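In Praise of Things That Show Their Use

April 2020

I have been home long enough now to know every scratch on my kitchen table, and I want to say something in favor of scratches. All of them! The long one by the window, the ring from a hot pot, the little dents where somebody once cracked walnuts with a hammer.
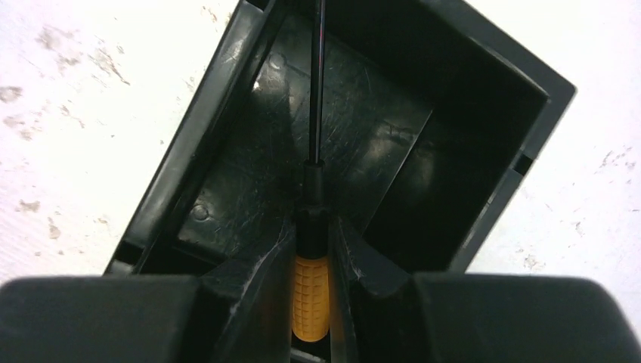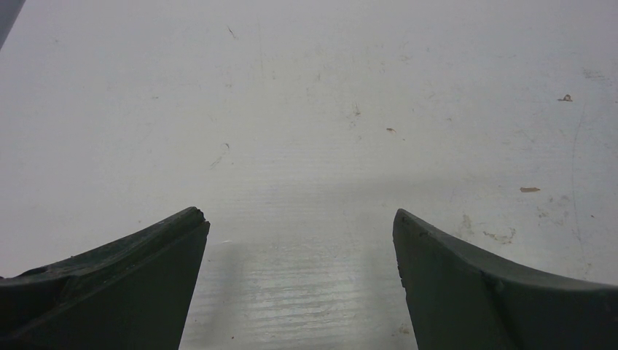
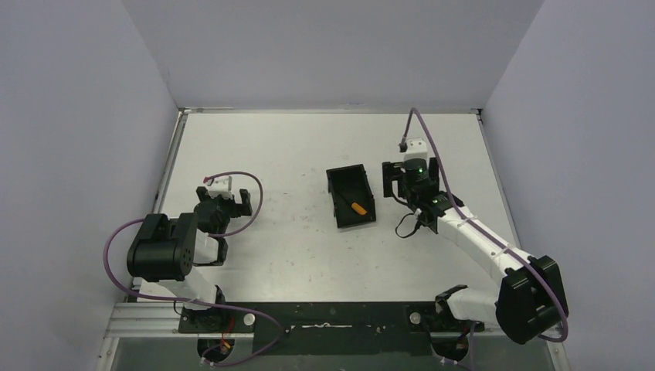 Scuffs and smudges, from close up and from farther back.

We are taught to be sorry about wear. A new phone goes straight into a case, the good plates stay in the cupboard until December, and a friend of mine kept the plastic on her couch for 3 years (she has since taken it off, and the couch is lovely). I grew up with the same idea. My first grown-up purchase was a Cindura frying pan, and I babied that pan so much that I mostly cooked in the old one next to it.

Then I moved into a building on Tawfik Street where the stairs are stone, and each step has a dip worn into it. You feel it in your feet before you see it. Your heel goes where everyone's heel has gone, and after a week you can climb to the fourth floor in the dark with a bag of groceries in each arm. What a thing to get for free from people you never met!

I started looking for it everywhere after that. The library in Zornport has a brass door handle that is brown at both ends and bright gold in the middle. My aunt's cookbook falls open at the plum cake, and the page is so spotted with butter that you can nearly read through it. I own roughly 800 books, and the ones I would save from a fire are all the ugly ones, with cracked spines and sand in them from one beach or another.

Wear is information, too, and I love that part. A path across the grass tells you where the sidewalk should have gone. The faded buttons on a microwave tell you what a family eats. My own keyboard has lost its E and half of its N, and the space bar shines only on the right side, so I have learned at the age of 41 that I never use my left thumb.

I don't mean that broken things are good. A chair with a loose leg should get glued, and a dull knife should be sharpened today, before dinner. Mending belongs to the same pleasure, as far as I'm concerned. A patched elbow is a scratch with some thread in it.

So go ahead and use the good plates this week. Put the hot mug down without hunting for a coaster. I finally cooked eggs in the Cindura pan on Sunday morning's leftovers of butter, and one of them stuck, and there is a mark in the middle now about the size of a dime.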